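Lerna Paper Napkins and Counter Tray

The Lerna is our everyday paper napkin for cafes, bakeries and small takeout counters. It is plain white with no print and no border, and it comes packed flat so a stack can go straight from the sleeve to the counter. We have carried it at Skurkbridge since we opened the warehouse, and it is still the napkin most of our cafe customers reorder.

Each sleeve holds 200 napkins. A case is 16 sleeves. The sleeves are sealed on both ends and open with a pull strip on the narrow side, so you can take out half a sleeve and fold the rest shut.

The napkin is two-ply and embossed along the edges only. It will handle coffee drips, icing and a greasy pastry without coming apart in the hand. It is not meant for wiping down tables. For that, see the Dorenard counter wipes, which are heavier and sold by the roll.

About the tray

The counter tray is brown cardboard, sold flat and folded up by hand. There is no glue and no tape. Fold the two long sides first, then tuck the short sides over the corner tabs. The tray keeps a stack from sliding when people pull from the top, and it keeps the bottom napkins off a damp counter. When it gets stained, recycle it and fold a new one.

Trays are sold in bundles of 62. They will take up to 300 napkins, but we suggest filling them lower than that on a busy counter, where a tall stack gets knocked over.
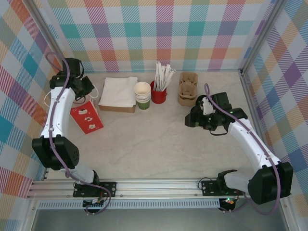 White napkins stacked on a brown cardboard tray, with a red-and-white paper bag at left.

Using it with takeout bags

Many shops set their napkins next to the bags so the person packing the order can reach both. The tray works well for this. It can sit at the back of the counter against a wall, and it is light enough to move with one hand when you need the space for a large order.

We sell paper bags with handles separately, in plain and printed versions. Printed bags change with the season, and we can't promise that a design will be in stock again once it sells out. If you want the same bag all year, order the plain Lekota bag in white or brown. Both sizes of the Lekota stand up on their own when open and take a handful of napkins on top of the food without crowding the handles.

Storage

Keep cases off the floor and away from the dishwasher or steamer. Paper napkins pick up moisture and smells, and a sleeve left open near the fryer will smell like the fryer. Trays should be stored flat with something light on top so they don't curl.

Ordering

Napkins ship by the case or by the single sleeve. Trays ship by the bundle only. You can mix napkins, trays and bags in one order. Sleeves can be returned if the seal is not broken. We don't take back trays that have been folded.

If you would like to feel the paper before buying a case, ask for a sample pack. It has a few napkins and one flat tray.

Contact us | Copyright Skurkbridge Cafe Supply | Back to top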